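Arms in the break room kitchen?

turov_nights
Bruveck wants an arm clearing tables in our canteen by December. 42 seats, 3 of us on shift. They say we'll be "freed up" for other work. What other work?

macedo77
We got 2 last year. My back thanks them.

turov_nights
And your hours?

macedo77
Same so far.

Knut B.
"So far." Ours got cut, and whoever was left babysat the thing. Fruit, a can on its side, a cup with a tiny handle, every one needs a different grip.

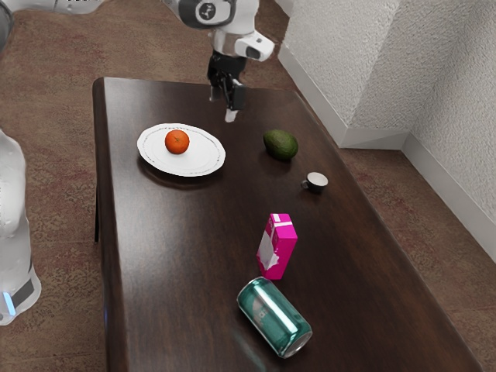

And my boss timed us against it, never it against us. Get the hours in writing.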